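Wipe the Table Last

Most advice on cleaning up after a meal starts with the sponge. I think that is the wrong place to start, and I have thought so since 2000, when I rented my first apartment and had one table for eating, mail and everything else.

A sponge in the hand makes you feel the job is under way. You wipe the open part, go around the boxes, lift a can, wipe under it and set it down again. Eleven minutes later the table has clean patches and the same things on it.

My rule is to clear first and wipe once. Trash goes before anything else, then food, then whatever lives in another room. A paper plate counts as trash the moment the last person stops eating. So does a drink can, if it's empty. Tissues are the hard case – every household I know keeps them on the table, and they do get used there. I still move them to a shelf before I wipe.
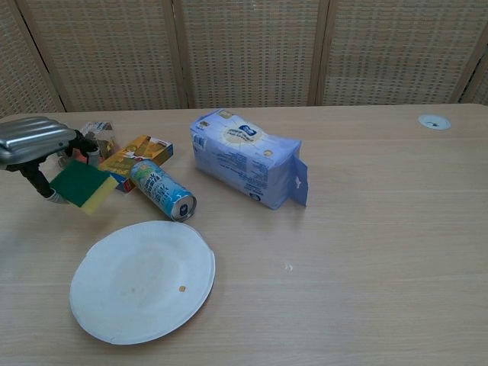

People tell me this takes longer. I timed it for a month in December, when we had guests most evenings, and clearing first saved me 45 seconds on a normal night. That isn't much. The bigger gain was that I stopped finding sticky rings under things the next morning.

I'd say the same about the sponge itself. It should stay at the sink until there is a bare surface to use it on. The green side should stay off bare wood altogether – I dulled the finish on a table that cost me 400 dollars that way, and no oil has brought it back.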